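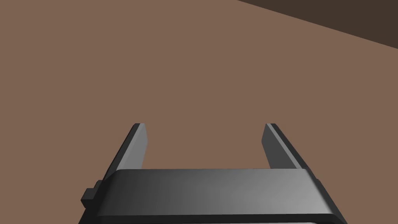 Equipment Planning Group, Department of Mechanical Engineering, Kirnberg

4.2 Simulation before purchase

The budget for the first year covered one arm, one gripper and a bench. A second gripper would have had to wait until February, when the next round of funds opened. We therefore ran the planned tasks in simulation first and used the results to decide which gripper to order.

Two suppliers sent quotes. The Granow gripper cost less and shipped with its own mount. The Urby gripper had a longer stroke, but its mount was sold separately and had to be added to the price. Both quotes left out spare fingers, which we priced as their own line.

We modeled a parallel-jaw gripper and ran 600 trials. The view from the gripper was saved in every trial, so that we could check how much of the work area stayed in sight between the open fingers. Some views held only a plain surface. Others held household items of very different shapes (Figure 3). We kept both kinds, because the camera mount had to be chosen before the order went out and it could not be changed later without a new bracket.

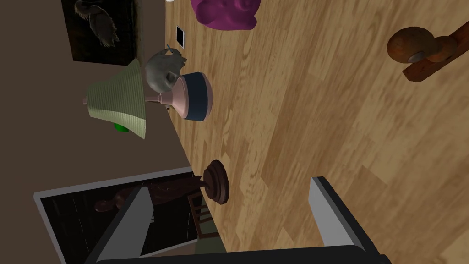

Figure 3. View from the simulated gripper, fingers open, with a table lamp and other objects near the wall.

Of the 600 trials, 202 called for a finger opening wider than the Granow stroke allows. Most of these involved objects that had to be gripped across their widest part. Following the method of Michailidis, we counted a trial against a gripper only if no other grip on the same object was possible. That left 40 trials, spread over seven objects.

We judged this loss acceptable for the first year. The Granow gripper was ordered, and the money saved was moved to spare fingers and a second power supply. The seven objects were taken off the first task list and will be looked at again when the second gripper is budgeted. Costs for training and floor space are given in Section 4.3.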